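How to Set Up a Paper Filing System You Will Still Be Using in September

I have started four filing systems in my life. Three of them are still in the house, like old exercise bikes. The fourth works, mostly on account of how little it asks of me, and it took one Wednesday evening and a pot of tea.

What you need

One binder for papers in motion
A few boxes with lids
A cabinet or shelf you can reach without a chair
A marker that works (test it first, you know why)

Step 1. Make one pile

Bring every loose paper in the house to one spot. Drawers, coat pockets, the top of the microwave. My pile included the warranty for a toaster I gave away when I lived in Distley. Do not read anything yet. If you start reading, you'll be on the floor at midnight with a birthday card from 20 years ago.

Step 2. Sort by what happens next

Forget subjects. "Insurance" and "Car" sound sensible until the car insurance bill shows up. Use three piles instead: do something, keep, and recycle. Anything with your account numbers on it goes through the shredder on its way to the third pile.

Step 3. Box up the keepers

Tax papers, deeds, medical records and the like go in lidded boxes, one box to a broad topic. Write the topic on the end that faces you. A cabinet with a lock is nice for this, provided you decide now where the key lives and tell one other person.
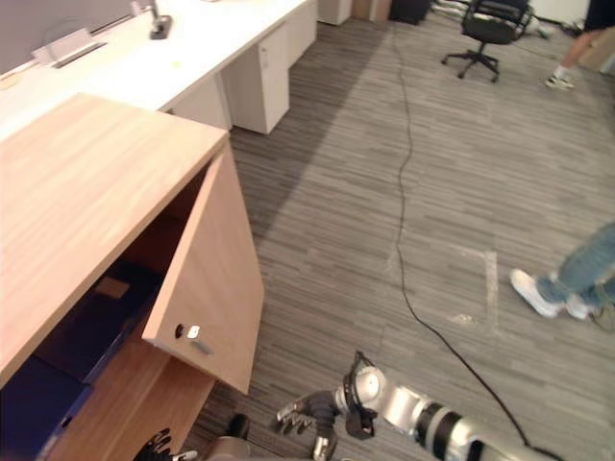 Step 4. Give the binder a job

The "do something" pile goes in the binder, oldest deadline in front. The binder stays where you pay bills. It doesn't go in the cabinet, and it is never promoted to long-term storage. Once it gets too fat to close, you don't need a second binder. You need to make some phone calls. 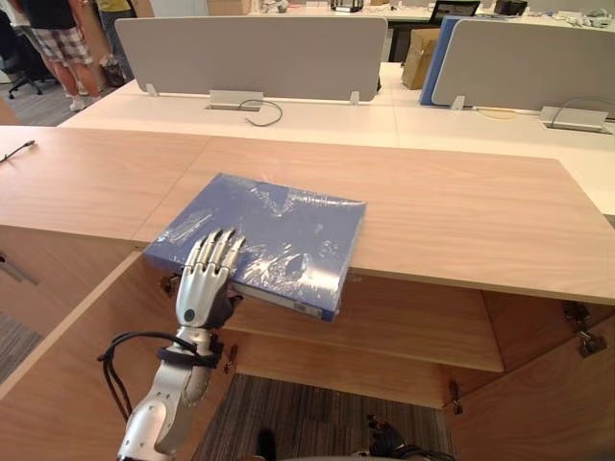 Sointu Eskola wrote in to say that she tried the deadline order and gave it up within a month, and that she now files by how annoyed each letter makes her. The worst ones get answered first. I can't fault it.

Step 5. Pick a time to empty it

Ten minutes a week is plenty. Mine is after supper, when I'm too full to run away. Pay it, answer it, or move it to a box. Papers with no deadline get one, in marker, in the top corner.
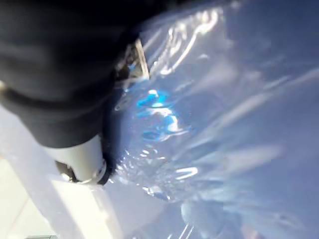

If you miss a week, do ten minutes the next week all the same. Trying to make up lost time is how the second of my dead systems died. Once a year, go through the boxes, pull whatever you no longer have to keep, and check the rules for tax papers where you live before you feed them to anything with teeth.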